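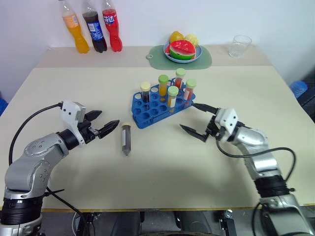
Table and Shared Items Inspection
Site: Guthrie, Room 232
Date: Oct 7, 2026
Checked by: Kirsty Lamont
Copy to: Gavin Farquharson

1. Tabletop clear of cracks and sharp edges
Pass. Near edge strip to be felt along by hand again in the next round.

2. Drinks stored away from the front edge
Pass. Soda bottles are at the back by the wall. Orange one was leaning, please stand it straight.

3. Drinking glass free of chips
Pass. Rim and base checked. Glass is empty and near the back corner, would prefer it a bit farther in.

4. Food kept apart from test tubes
Fail. Fruit plate with cut watermelon is on the same table as the tube rack. Same comment as in July. Move the plate and the green cutting board to the kitchen counter.

5. Test tubes capped and in the rack
Partial. Tubes in the rack have caps. One tube was lying on the table outside it. Rack it.

6. Tube contents labeled
Open. Gavin to check the dark one with the pale yellow cap against sheet 435.

7. Spill kit within reach
Pass. Kit is in the hall cabinet, seal number 792.

Items 4 and 5 to be fixed before the next session. Send the signed sheet back to Kirsty.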